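Markia Shared Workroom: Tables and Small Items
Photo gallery, page 2
Posted 1 Jun 2018 by Lech Malinowski

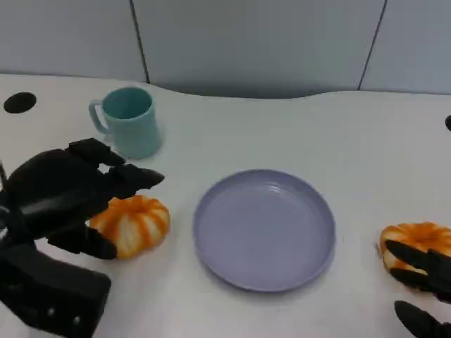

The main workroom was refitted in December, and the furniture list on the previous page covers the chairs, the lamps and the storage units. Pages 2 and up deal with the table surfaces and what is kept on them. All tabletops are white and are wiped down at the end of each day. The partition wall behind this one is a pale gray-blue, and the back edge of the top runs in a shallow wave against it, which leaves a gap in the middle. Small items dropped there have to be fetched from below. Cables go through the round black grommets instead.

Mug. Light teal, ceramic, slightly flared, one handle. Stands upright at the upper left of the table. Mugs are listed under Kandanitz in the inventory, shelf 6.

Plate. Round, lavender-gray plastic, with a raised rim and a flat base. Center of the table, empty. The shallow form stacks well and takes little shelf height. Inventory number 1528.

Pumpkin. Small, squat and ribbed, orange stripes alternating with creamy white. Entered as a seasonal item, inventory number 2714. Seasonal items stay out all year in this room and are dusted with a dry brush along the ribs.

Tabletop. The white finish shows crumbs and pencil marks clearly. Use a damp cloth first and a dry one after. Do not use scouring powder. The rims of the grommets collect dust and need a narrow brush.

Partition. Vertical panels with dark seams between them. Do not tape notices across a seam, as the tape lifts when the panels are adjusted. Notices go on the Stavier board by the door.

Corrections to the inventory numbers should be sent to me in writing, with the shelf and the item name. The plates from the Ayele order are still being entered and will be added to this page when their numbers are assigned. Page 3 covers the side tables and the sink area.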